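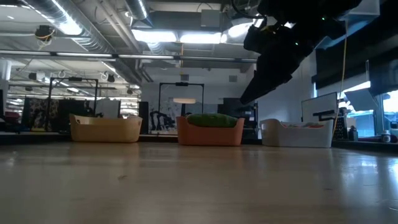
Fig. 1: The three tubs on the table, tan, orange and white.

Sorting Things Into Tubs – Project Report
Home and Storage module, Lumham College
June 8, 2022

For my project I wanted to look at how people decide what goes where when they tidy up. I got the idea in March when I moved rooms in Tretby House and ended up with one enormous box labelled "stuff" (I still haven't got to the bottom of it). So my question was pretty simple – does giving each tub its own colour help people put things away the same way twice?

I kept the kit cheap. The tubs are plastic, all the same shape, and I put them in a row with a gap between each one so it was obvious which was which. My tutor wanted labels as well but I left them off, as I wanted to see what people would do with just the colours. The things to sort were whatever I could borrow: soft things, small bright plasticky things and some food bits, both real and pretend.

I had 20 people from my year take a turn, and everyone did it 2 times, once before lunch and once after. I wrote down every item and where it ended up, which gave me 677 lines in my spreadsheet once I'd taken out the ones I couldn't read. My handwriting was dreadful by the afternoon!

Soft things were easy. Nearly everyone chose one tub for them and stuck with it. Anything big and squashy filled a tub up really quickly though, and then people started putting the next soft thing somewhere else, so I think size matters more than I'd planned for. If I did it again I'd use deeper tubs, like the ones in the Wondcombe storeroom.

The food was where it all fell apart.
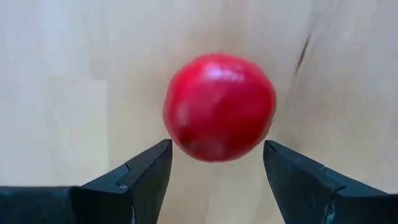

Fig. 2: The red, tomato-like item on the table top.

I'd expected round red things to go straight in the orange tub because it's the nearest colour. Some people did that, but others wanted all the food together whatever colour it was, and a few changed their minds between goes. One person put theirs in the white tub "because it looks like a fridge", and I quite liked that. Shiny things also got picked up first a lot, though I only noticed this halfway through and hadn't made a column for it.

So did the colours help? A bit. People remembered the colour of the tub much better than whether it was left, middle or right. But they'd all made up their own rules, and two people sharing a cupboard would probably still argue.

Things I'd change: make a proper tally sheet, do both goes on different days, and ask people for their rule at the end. I'd also like to try it again with the Rafferty shelf unit, as 3 tubs wasn't really enough once the food came out.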